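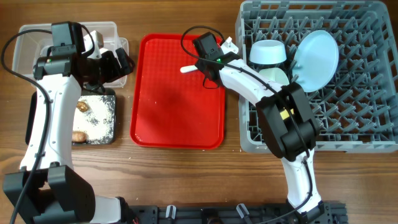
Two arms, one red tray, one dish rack.

Posted in: Kitchen & Back of House > Automation

mariann_e: Can these things bus a tray yet? I say no.

jornard46: Loading a rack is solved. Dishes go in, done.
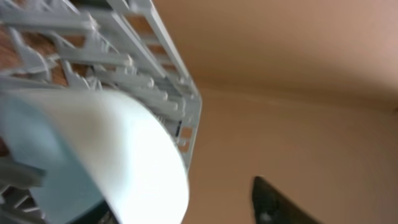

Rack and white dish, close up.

mariann_e: Solved by whom? Our dish guy clears 31 trays before a cart like that gets going. 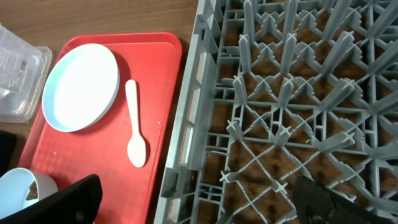

Csaba Somogyi
Member, canteen manager

Plates I'd believe. Leftovers are the job — scraping, sorting, the bowl with food left in it.
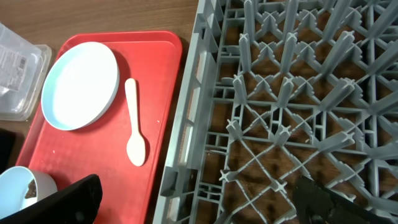 jornard46: Cutlery is a fair worry, I'll give you that. Something as thin as that little spoon lying flat on the tray is a harder grab than the plate. Still buying one by April.

mariann_e: Keep the dish guy.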